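Gindimo Daily Prayer App: A Lot of Bells for a Book of Hours

118 shares | 4 comments

by Beverley Stockdale

I should say up front that I came to Gindimo with my arms crossed. I have prayed from a paper psalter for most of my adult life, the binding is held on with bookbinder's tape, and it has never asked me to rate it. But three people at my parish had moved over to the app by September and one of them kept going silent at Vespers while she hunted for the right screen, so I figured I had better see what she was looking at.

Gindimo says it puts "the whole praying church in your pocket." That is a big claim. What you get is morning prayer, midday prayer, evening prayer and Compline, with the psalms on a monthly cycle, plus a calendar of saints and a search box. The store page boasts 2,178 prayers, and if you scroll far enough you find that this number includes every collect counted once in traditional language and once in modern. I don't call that lying, but I'd be embarrassed to print it on a parish flyer.

The psalms themselves are fine. The type is big and clear and the half-verse break is marked, so two people can trade verses without stepping on each other. Somebody who has really sung the office had a hand in that part. The readings are another matter. I followed the lectionary for a month against my own printed table and caught it jumping ahead a day after a feast was moved. It stayed a day ahead until the next update. Would a newcomer know? I doubt it. They'd be reading the wrong Gospel in good faith.

Then the audio. There are two voices to pick from, and both of them read Psalm 88 as if it were the safety card on an airplane. "Lover and friend hast thou put far from me" ought to cost the reader something. The chant tracks are better, though they are short on verses, and the Magnificat fades out before the Gloria Patri. I played it again to be sure. It fades out.

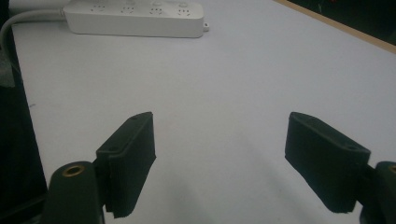 My bigger quarrel is with the streaks. Say evening prayer several days running and a little flame appears beside your name, and if you miss a night the flame goes out and you get a note about it in the morning. I understand the people who build these things have been told it keeps users coming back. I'm sure it does. But the office was never meant to be a scorecard, and a person who has been up all night with a sick child does not need a telephone telling her she has let the side down. You can turn the flame off, four menus deep, under "Community."

"Community" also has a wall where you can post intentions. When I looked at the one for the sick it had 1,126 names on it. I tried to pray through them and found no way to mark my place, and the list reshuffled every time I opened it. A spiral notebook at the back of the church does this job better.

What does it do well? Travel. I spent a week at my sister's with no psalter and was glad to have it. Once the offices are downloaded they work without a signal, and the night setting is dim enough to use in a shared room. For a person who has never prayed the hours and is scared off by ribbons and page numbers, it may be a decent way in, provided someone who knows the calendar is nearby to catch the mistakes.

I've kept the free version. I would not pay for the full one, which adds more chant and a choice of flame colors. Our Vespers group talked it over and has gone back to the books, except for the one member who needs the large type, and she is quicker at finding the screen now.

Two stars out of five. Fix the lectionary and I'll think about a third.

Comments (4)

Johannes Ntuli
Psalm 88 line made me laugh on the bus. The Compline reader is the same man and he does suit Compline.

Tayla Whitcombe
A bit harsh? I'd never said morning prayer in my life before this app and I LIKE the flame. It got me through Lent. Some of us didn't grow up with a psalter in the house.

Elmarie Mofokeng
Did you write to them about the moved feast? I did and got a form reply thanking me for my "feedback journey."

Beverley Stockdale
Elmarie, I did. Same reply, word for word. Tayla, fair enough, and I'm glad you're praying it.

This site uses cookies to remember your settings. By continuing to read you agree to our cookie policy. Accept | Manage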